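Cómo trabajo con dos brazos sin saltarme las normas

Llevo un tiempo plegando papel con dos brazos pequeños y ya me he llevado más de un susto – casi siempre por ir con prisas. Os cuento lo que hago yo, que en buena parte le copié a Kyrylo Stelmakh cuando coincidimos en Zomstead.

Primero, velocidad baja. En el controlador Parsa arranco con el límite en 2 y no lo subo hasta haber visto el ciclo entero. Con papel, además, cierro las pinzas con la fuerza mínima, ¡que se arruga enseguida! 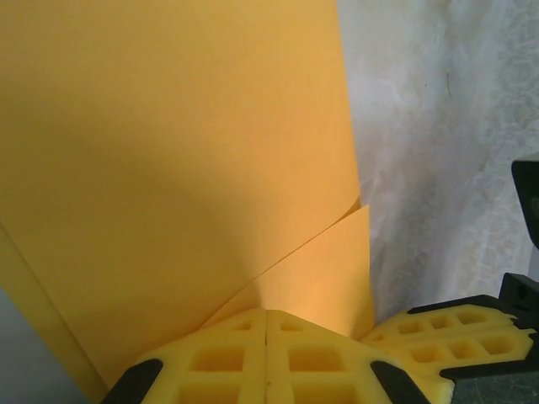

Papel amarillo junto a los dedos de la pinza.

Segundo, la parada de emergencia se prueba cada día, con los brazos en marcha y la mano fuera. Si tarda, no se trabaja y punto. Yo lo apunto todo en una libreta (sí, de papel también).

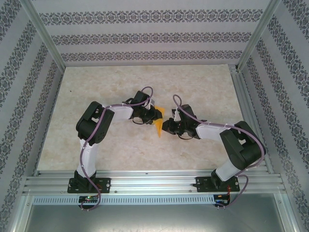
Los cables son mi manía particular, lo reconozco. Antes de cada sesión los repaso con todo apagado y muevo cada articulación hasta el tope. Me gusta verlos como van aquí, sujetos con bridas blancas a lo largo de los brazos y con un bucle por encima de cada muñeca. Luego repito el ciclo 3 veces sin papel, y solo entonces meto la primera hoja.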